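Blog > Travel > Borders

Crossing at Illik on foot

6 min read

The Illik crossing was shut for 13 days last July and I happened to be on the wrong side of it when it closed. I have been meaning to write down how it went, and now that the second closure has been lifted a few people have asked.

I was staying in Flitby, which is the last town before the river. The buses to the bridge stopped running on the first morning with no notice at the depot. A man selling phone credit told us there had been shooting on the far bank overnight and that the soldiers had parked two lorries across the road. The radio said the same at noon, except that it was one lorry.

The official line was that two groups were fighting over the fuel trade, and that the bridge would reopen once the army had cleared the customs sheds. Nearly everyone in Flitby has family over in Nigam. People go across to work, to see a dentist, to buy cooking oil. According to the district office, 2,436 people had registered as stranded by the end of the first week, and 1,426 of them were on our side. I was one of them. You queued at a window, gave your name and passport number, and got a slip of blue paper that was never asked for again.

I had a room above a bakery. Power went off at nine each night and came back before five for the ovens. The price of a bottle of water doubled and then came down again when a delivery got through from Jorano. I did my washing in the sink, read both my books and spent most evenings downstairs with the other guests, playing whatever games were in the cupboard.

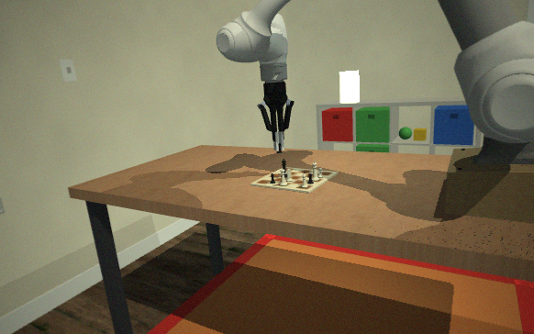

A few pieces on the board.

On the ninth day I met Wenche Fjeld, a nurse who had been working at the clinic in Nigam and had come over for supplies the afternoon before it all started. She had a phone that still worked on the other side's network, so she got news before the rest of us. She told me the clinic had taken in four people with gunshot wounds and that one of them, a boy who sold fruit near the sheds, had been sent on to the hospital in the capital. He lived. I didn't see any of this reported until much later, and then only in two lines at the bottom of a piece about fuel prices.

They let foreigners over first, which caused some shouting, and I can't say I blame anyone for it. We walked in single file with our bags held in front of us. It took 90 minutes to cover a bridge you can normally cross in five. The sheds had holes in the doors and the ground was covered in paper, customs forms mostly. A soldier stamped my passport on his knee.

Wenche went over the next morning with her boxes. We still write now and then. She says the army post is permanent now and the buses are back to two an hour, though they stop short of the bridge and you walk the last stretch.

If you're planning to go, take cash in both currencies and more medicine than you think you'll need. The bakery has put its prices up but the room is fine.

Posted May 6, 2025

Contact | Copyright, all posts and text | Back to top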